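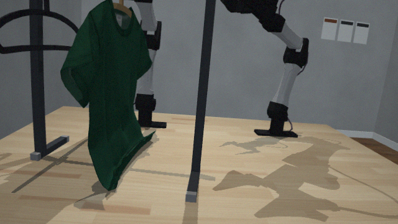
Supplier Portal > Support > Onboarding and Verification > Closed tickets

Supplier record stuck at "Awaiting second signature" after bank details change

Opened by: Ruxandra Ene, Supplier Data, Bramar
Product: Verkeo shared supplier ledger, buyer node
Priority: raised from Normal to High on day two
Opened: 3 December 2018

Original report

We are a buyer member on the network. One of our packaging suppliers, Thaler, changed its bank in October and updated its record in the supplier portal. The new details were signed by Thaler and sent to the bank verifier for the second signature. On our side the record still says "Awaiting second signature". Thaler can see it as "Verified" on theirs.

Our payment system reads from our own node and will not release money to a supplier whose record is not verified. We have 20 invoices on hold. Other suppliers are paying normally.

What I have tried so far:

- Refreshed the record from the portal. No change.
- Logged out, cleared the browser cache, tried a second browser. No change.
- Asked Thaler to send the details again. They can't, as the button is greyed out for them once a record is verified.
- Restarted the connector between our node and the payment system. It came back up without errors, but the status was the same.

I have not restarted the node itself. Our IT team want to hear from you first.

Support reply 1

Thank you for the detail. Please leave the node running for now.

Could you send us the following:

1. The record reference for Thaler, which is on the History tab and starts with SR.
2. The block height shown on your node's status page.
3. The node log for the last 90 minutes.
4. Whether anyone at your end has changed the list of trusted verifiers since October.

Customer reply

Reference and log attached. The block height matches the one on the network page, and it goes up when I reload, so the node does seem to be keeping up.

On question 4, I don't know. I can see the verifier list but I don't have rights to edit it. I have asked our administrator in the Jallville office.

One other thing. When I open the History tab for Thaler I see the supplier signature and then nothing. Thaler sent me a screenshot of the same tab and theirs has a second line under it from the verifier. So the entry is there on the network, we just don't show it.

Support reply 2

We have been through the log. Your node did receive the second signature. It was checked and then set aside with this line:

WARN signature set aside: signer key not in trusted list (policy: buyer-default)

The message is logged as a warning, so it does not turn the status light on the portal page red.

The bank verifier replaced its signing key in October. Nodes that take the trusted list from the network picked up the new key by themselves. Nodes that keep their own copy need the new key added by hand. Your node is set to keep its own copy.

Any supplier whose bank details were signed before the key was replaced will still show as verified, as the old key is valid for older entries. That would explain why only Thaler is affected.

Priority raised to High given the held payments.

Customer reply

Our administrator has confirmed that we keep our own copy of the list. It was set up that way when we joined, at the request of our auditors, and they would like it to stay that way. Nobody here remembers getting a notice about the new key. It may have gone to the mailbox of someone who has since left.

Can we add the key ourselves? And will the node then go back and look at the signature it set aside, or does Thaler have to start again?

Support reply 3

You can add it yourselves. It needs 2 administrators, one to propose the change and one to approve it. Supplier Data users can't do either step.

Steps:

1. First administrator: go to Node > Policy > Trusted verifiers and choose Add key.
2. Paste in the new key from the network notices page. Do not copy it from an email, including ours.
3. Compare the fingerprint on screen with the one on the notices page. Read all of it, not only the first few characters.
4. Leave the old key in place. If you remove it, every older supplier record will drop back to unverified.
5. Second administrator: approve the change from their own login. The proposal lapses after 60 minutes, so have both people ready.
6. Go to Node > Maintenance and run "Recheck set-aside signatures".

Step 6 answers your second question. The node does not go back over old entries unless it is told to. Thaler doesn't need to do anything.

A restart is not needed at any stage.

Customer reply

First attempt failed. The key was proposed and the fingerprint matched, but the second administrator was in a meeting and the proposal lapsed before he got to it. When we tried to propose it again we got "Duplicate key pending". There is nothing in the pending list.

Support reply 4

That is a known fault in the version you are running. A lapsed proposal disappears from the list but keeps its hold on the key until the policy service tidies up overnight. You can wait until the morning, or we can clear it from our side with written approval from one of your administrators. A reply on this ticket is enough, provided it comes from their registered address.

Customer reply

Approval sent by our Jallville administrator just now.

Support reply 5

Cleared. Please propose the key again.

Customer reply

Key proposed and approved, old key left in. We ran the recheck. The second signature now shows on the History tab and the Thaler record has moved to "Verified".

The payment system has not picked it up yet – it still lists the invoices as held.

Support reply 6

The connector only passes on changes that arrive as new entries. A recheck doesn't create one, so you will need to push the record across. Open the Thaler record, choose Actions, then "Resend to connected systems".

Customer reply

Done. The invoices have been released and will go in tonight's payment run. I checked two other suppliers at random and their records look as they did before.

Two requests before this is closed. Could the set-aside warning be shown on the supplier record itself? All I could see was "Awaiting second signature", and I spent most of a morning chasing a verifier who had already signed. And could key notices go to all administrators on an account, instead of one named contact?

Support reply 7

Both passed to the product team. The first is already on their list. We can't give a date for either.

In the meantime we have changed the notices contact on your account to the shared mailbox your administrator gave us. Please check that messages from the notices address are not going to junk.

Resolution

Cause: verifier signing key replaced in October; buyer node using a local trusted list without the new key.
Fix: new key added under two-person approval, set-aside signatures rechecked, record resent to connected systems.
Also found: lapsed policy proposal blocks the same key until the overnight tidy-up. Linked to the existing fault report.
Status: closed with customer's agreement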